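**Hymn and lesson texts wrong on the chapel screen - running log**

Status: open, partly fixed
Kept by: Chelsea Stockdale, Busstead congregation
Software: Likari (service planner), feeding the Landano display box

**First report.** Garba Adebisi rang after the July baptism service. The covenant promises came up on the screen in the wrong order, so the parents' reply appeared before the minister's question. Half the room read it out anyway. He had checked the order of service at home the night before and it was right then.

Asked Garba which version he checked. He said "the one on the website". There are two on the website.

**Supplier's first answer.** Gerardo Rivera at Likari support says the parts of a liturgy "cannot reorder themselves" and that somebody must have dragged them. I'm prepared to believe that of us once. I went through the edit history and the last change was Garba's, at 9.40 pm, and it was a spelling. Sent Gerardo the history. He closed the ticket as user error. I reopened it.

**Second occurrence.** Evening prayer. Psalm 72 was set, Psalm 37 came up. Noel Yap was leading and carried on from his own Bible, so most people saw one psalm and heard another. A few told him afterwards they thought it was deliberate.

Noel's theory is that the psalm came from the lectionary import and the import is a day out. I doubted this, as a wrong day ought to give us wrong readings too, and the lesson was correct. Checked anyway. Import date correct.

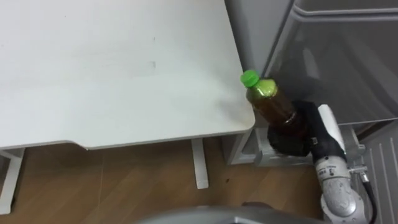
What the psalm and the baptism have in common is that both were copied from an older service and then changed. Neither was built from a blank page. I put this to Gerardo, who replied with a link to the help page on copying services. I had read the help page.

**Test 1.** Made a new service from blank, four items, sent it to the Landano box. Correct.

**Test 2.** Copied that service, swapped items two and three, sent it. The screen showed the old order. The planner on my laptop showed the new one. Did it again with the same result.

**Test 3.** Same as test 2 but switched the Landano box off at the wall and on again before sending. New order, correct.

So the box is holding on to something. Sent all three tests to Gerardo with the times.

**Supplier's second answer.** Now says it is a "known behaviour" of the display box when two services share a parent. I'd like to know how long it has been known, given the ticket was closed as our mistake. He suggests updating the box to release 25. We are on 22.

**Update.** Elie Atallah did the update before choir practice. It took most of the practice. The hymn fonts went back to the default and the Policarpio setting of the Gloria lost its line breaks, so each verse is one long line running off the side. Elie put the breaks back by hand.

**Retest on 25.** Test 2 repeated: correct. Repeated with five items: correct. Repeated with the real baptism service: wrong, same fault as the first time, promises before questions. Switched off at the wall, sent again, correct.

Gerardo says the baptism service may be "carrying damage" from the earlier release and should be typed in again. Possibly. It would also explain nothing about why a restart cures it.

**For now**

- Switch the box off at the wall before every service, count to ten, switch on, then send.
- Whoever is leading has the words on paper. Noel has printed the baptism, communion and funeral texts and they are in the vestry drawer.
- Don't copy old services. Start from blank, even if it's tedious.
- If it goes wrong, write down the time and which service it was copied from. "The screen was funny" is no use to me.

**Still waiting on**

- Gerardo, for the box's own log, which he says he can read from his end. Asked twice.
- Garba, who is typing the baptism service in again from the book - I want it tested with the old one still in the planner, and then with it deleted.
- Elie, to find out whether we can go back to 22 if 25 is no better.

Ticket stays open. Please don't let Likari close it.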